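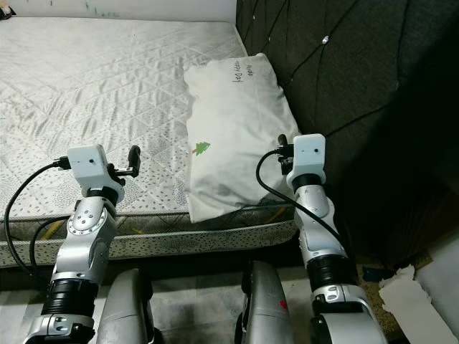

# Normas de trabajo junto a la cama - robot de dos brazos

Última actualización: septiembre

Este README acompaña al conjunto Kelgate, tareas de dormitorio. Lo mantiene Brigitta Pichler; las dudas sobre anotación van a Notburga Marti.

## Contenido

- 218 episodios aceptados, 88 descartados
- Tareas: colocar almohada, alisar superficie, extender sábana bajera
- Duración media por episodio: aproximadamente 3 minutos
- Vistas: cabeza y las dos muñecas

## Antes de cada episodio

1. Colchón sin ropa de cama, con la almohada encima. La orientación de la almohada es libre y no se corrige entre episodios.
2. Ambas pinzas por encima del plano del colchón y visibles desde la cabeza.
3. Los cables de los módulos de muñeca deben conservar un bucle amplio. Un cable tenso obliga a repetir la puesta a cero.
4. Ninguna persona entre el robot y la cama con los motores activos.

## Durante la ejecución

- Velocidad reducida en todo contacto con tela.
- No se arrastra la almohada contra el cabecero. Si la pinza toca el tapizado - aunque sea de lado - el episodio se marca `contacto_cabecero`.
- Las arrugas del acolchado no son motivo de descarte.
- La parada de emergencia queda en manos de una segunda persona, distinta de quien teleopera.

## Anotación

El inicio se fija en el primer movimiento de cualquiera de los brazos; el final, con las dos pinzas abiertas y separadas del textil. Los textos manuscritos sobre las prendas se conservan salvo que contengan datos personales.

## Pendiente

Falta unificar los nombres de las etiquetas con los de Surnico. Mechthild Trummer revisa la versión inglesa.

1082 visitas · 3 comentarios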